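Hestent Laundry Handling Kit — Pre-Acceptance Safety Checklist
Reviewed by Selma Nedeljković, April 24, 2018

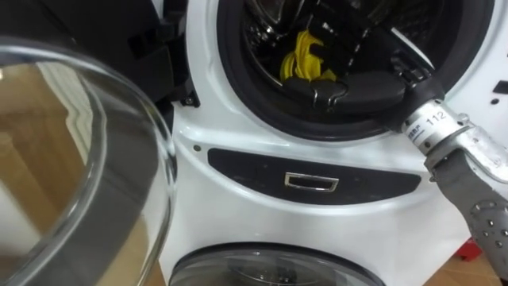 Who has to sign before the kit can run without an attendant?
The site lead and the reviewer both sign, and the signed sheet goes to Hestent with the service contract.

Arm and mounting

1. Base bolts marked and at rated torque. PASS
2. Forearm cover free of tears, fasteners seated. PASS
Comment: The padded cover bulges a little. Hestent says this is normal. Check again in September.
3. Wrist label readable. PASS
Comment: Unit 112. Scuffs on the wrist section, cosmetic only.
4. Cable slack checked at full reach. PASS WITH COMMENT
Comment: The cable guide from Cenetti is 12 inches too short for the far position. Longer one on order.

Gripper and drum opening

5. Finger pads secure, no play by hand. PASS
6. Contact with the door gasket within the force limit. OPEN
Comment: Our limit is 20 newtons. The finger pad can rest on the lower inner lip of the gasket while the gripper is in the drum. I want a force log for a full set of reaches before I close this one.
7. Gripper releases cloth on power loss. PASS
8. Arm stops if the glass door moves during a reach. FAIL
Comment: Stopped on 12 of 14 tries. Dimitriou supplied the door sensor and will send a replacement. No unattended running until this item is retested.

Work area

9. Floor clear inside the marked zone. FAIL, fixed on the spot
Comment: Small red object on the wood floor beside the machine. Picked up. Add a floor check to the start-of-shift card.
10. Emergency stop within reach from both sides. PASS
11. Lower compartment stays shut while the arm works above it. PASS

Paperwork

12. Manual matches installed software. FAIL
Comment: Page 43 still describes the old Wostier controller — the restart steps are wrong for this one.
13. Spare pads and fuses on site. PASS

Result: not accepted. Items 6, 8 and 12 to be retested. Attended use is allowed at reduced speed.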